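Three weeks with the Gerkell hand-held gripper kit: a thread. I paid for it myself, so no favors owed.

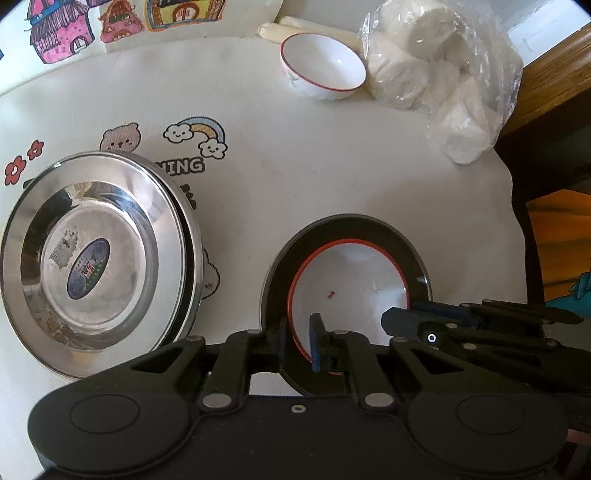
Gerkell kit, blue pads on the rim of a bowl.

1/ Some background. Gerkell sells a hand-held gripper. You do a chore with it, it records what you did, you upload the recording, and their service sends back a "skill" you are supposed to be able to load onto an arm. The pitch is that you can teach your robot at home in an afternoon. I have heard a lot of pitches like that.

2/ Price first, because the product page makes you scroll forever to find it. The kit was $1172 for me with shipping. That gets you the gripper, a cable, a spare set of pads and one month of the upload service. It doesn't get you an arm. Read that line twice before you order.

3/ Build. Matte black plastic links, silver pivot pins, rubbery dark blue pads. The pins are fine. I have no complaint about the pins. The plastic I'm less sure of, and at this price I would like to be sure.

4/ The pads are the best part. They hold a bowl by the edge, even a glossy one, and I didn't expect that. My old Rollier hand had hard gray tips and dropped every dish I owned at least once.

5/ Now the part that annoys me. The sample videos are all shot on a bare white desk with one cup. Who lives like that? My table has a cartoon tablecloth on it, a big steel bowl upside down, a bag of round white food and drawings of houses along the far side. I left it that way on purpose. If the thing is for homes, it can deal with a home.

6/ The steel bowl is my favorite test. It's basically a mirror, and tracking software tends to hate mirrors. Gerkell's manual has one sentence on shiny objects and it says to "avoid where possible." In a kitchen. OK.

7/ Numbers. I recorded 700 short runs, all bowls, all on the same table. The service rejected 171 of them. The reason given was "tracking quality" every single time, with no timestamp and nothing to tell me which part of the run went bad. I wrote to support asking for more detail and got a link to the page I was already on.

8/ To be fair, I went back through a batch of the rejects and plenty were my fault. I swing my wrist too fast when I'm bored, and by run 400 I was very bored. I would still like to be told that by the software I'm paying for.

9/ Weight. The base is chunky, with those two big round housings side by side, and you feel it. I was good for 20 minutes before I wanted to put it down. Anneliese Diekmann borrowed it for an evening and gave it back sooner than that. She has the Kawaguchi glove at work and says she'd pick the glove for anything longer than a demo. I haven't used the glove long enough to agree or disagree.

10/ What about the skill that comes back? I tried it on the shared arm at the Drekside workshop. Same tablecloth, same dishes, I carried the lot over in a box. It picked up the small bowl well enough. It went for the tilted one with the black outside and kept closing a little short of the rim. The steel bowl it wouldn't approach at all.

11/ Same skill, bare table, one bowl: nearly perfect. Which makes me wonder how much my runs added and how much was in their model before I plugged anything in. I asked that too. No answer yet – I'll post it if one shows up.

12/ Stuff I liked, so nobody says I only complain. Setup was quick. The trigger has a nice even pull. The files export in a plain format you can open elsewhere, and you can delete your uploads from the account page without emailing anyone. More companies should do that last one.

13/ Stuff I didn't. The cable is too short. The app logs you out in the middle of a session. The service renews by itself after the first month and the box to turn it off is two menus down.

14/ Would I buy it again? If you already have an arm and you want a comfortable way to grab data on small, dull, non-shiny things, maybe, and I'd wait for a sale. If you think it will have a robot clearing your table by July, keep your money.

15/ A few people have asked if the pads come off for washing. Yes, they pull straight off. Putting them back on takes some swearing.

16/ Next I'm going to redo the bowl runs slowly, with the steel one moved off to a chair, and see if the reject count drops. Will add to this thread – mute it if you're sick of bowls.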